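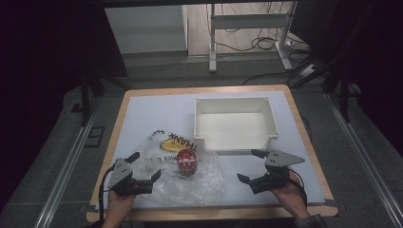
Kunststoffboxen riechen nach Keller – was hilft wirklich?

Mylene Macapagal
Hallo zusammen, ich habe beim Ausmisten acht weiße Kunststoffwannen von meiner Tante übernommen, so flache, offene. Die standen seit Februar im feuchten Keller in Ostden und riechen jetzt so muffig, dass ich da keine Bettwäsche reinlegen mag. Spüli und heißes Wasser habe ich schon zweimal probiert, danach ist es einen Tag lang gut und dann wieder wie vorher. Wegwerfen fände ich schade! Hat jemand eine Idee, die ohne Chlorreiniger auskommt? (Wir haben eine Katze.)

Michalis Christodoulou
Hatte ich letztes Jahr mit meinen Campingkisten. Natron mit wenig Wasser zu einem Brei anrühren, innen und außen dünn draufstreichen, über Nacht stehen lassen und morgens gut abspülen. Dann – ganz wichtig – richtig lange trocknen lassen, am besten draußen, ich hab sie 36 Stunden auf dem Balkon gehabt. Bei mir war der Geruch danach weg, nur in den Griffen saß noch ein bisschen was, da bin ich mit einer alten Zahnbürste ran. Und bitte nicht nass stapeln, sonst fängt das Ganze von vorne an.

Amado Bañez
kaffeepulver rein, fertig

Elvia Espinoza
Kaffee hat bei mir nur dazu geführt, dass alles nach Kaffee UND Keller roch, also lieber das mit dem Natron. Essig geht auch, aber bitte nicht zusammen mit dem Natron, das hebt sich gegenseitig auf. Und riech mal an den Sachen, die vorher drin waren, falls du die noch hast! Bei uns war am Ende eine alte Wolldecke schuld, die Kisten selbst waren harmlos.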